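# Scoring a block-grouping trial from the final board state
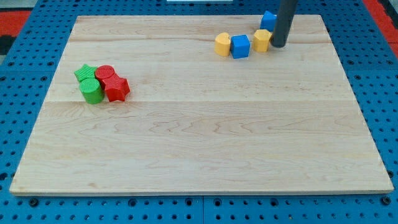 This page sets out the scoring procedure used in the Stivness project for language-instructed pushing tasks. It applies to any policy run on the shared board set-up, including the Zwane baseline. Scorers should read it in full before marking their first batch.

## Before you begin

You will need the episode log, the instruction sheet and a copy of the Hikness scoring script. The instruction sheet must be the one issued with the batch. Wording was revised in October, and the older sheets treat "next to" more loosely.

## Procedure

1. Open the last still of the episode. Do not watch the full episode at this stage.
2. Write down which blocks form a group. Two blocks belong together if the gap between them is less than 3 cm at the nearest point.
3. Record the colours and shapes in each group. Where the rod hides part of a block, enter it as "partly hidden" and use the log to confirm its position.
4. Compare your record with the instruction. For a sorting instruction such as "put the red and green blocks together, away from the yellow and blue ones", both halves must be met.
5. Enter 1 for a full pass, 0.5 where a single block is out of place, and 0 otherwise.
6. Run the script and save its output beside your own marks.

The orientation of a block is not scored. A star or heart may lie at any angle, provided that it is in the correct group.

## Reporting a result

Each instruction is run 12 times per policy, with a new starting layout each time. Report the mean score for each instruction, then the mean across all of them. Runs stopped early by the operator are scored 0 and are listed separately in the Asari results table.

## Disagreements

A second scorer marks 10 episodes from every batch. If the two scorers differ on more than one episode, the whole batch is marked again from step 1. The first set of marks is kept in the batch folder.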